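Plovano Inline Solids Separator for Oilfield Water 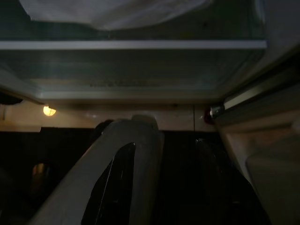 Product category: Separation & Filtration

We are really happy to be adding the Plovano to our water handling line! It takes sand, scale and fine grit out of flowback and produced water before any of it reaches your pumps, and it does the work in a single pass, with no filter socks to change and no backwash tank to haul around.

Water comes in at the side of the vessel and spins down through a tapered liner. The heavy stuff drops into the collection pot and the cleaner water leaves through the top. There are no moving parts inside the vessel at all, and the crews at our Fultwood yard love that (so do the people who used to rebuild the old units every April).

The liner is new for this model. Amândio Paiva in our Gudow shop spent a long winter on the shape of the lower cone, and the one he settled on holds its cut even when the flow drops off in the evening. It slides out from the top with 9 bolts, so you can swap it on location with ordinary hand tools – no crane, no hot work.

The pot can be dumped by hand or on a timer. If you go with the timer, order the long-handle isolation valve too. It clears the skid rail and your gloves will thank you.

Size and ratings
Model: PL-155
Maximum flow: 155 gallons per minute
Collection pot: 121 gallons
Dry weight with skid: 3,509 lb
Connections: flanged, inlet and outlet on the same side
Liner: replaceable, standard or hard-wearing grade

Two units can run side by side on one skid for bigger pads. We build the double skid to order with Ruiz-Ortega, who also make the pot stands, and the piping can be laid out left- or right-handed. Please tell us which way your trucks pull in when you ask for a quote, as we set the dump side from that.

Spare liners and seal kits ship from Fultwood. Seals for the older round-lid vessel do not fit this one.

Contact Sales | Parts & Service | © 2024 Plovano | Back to top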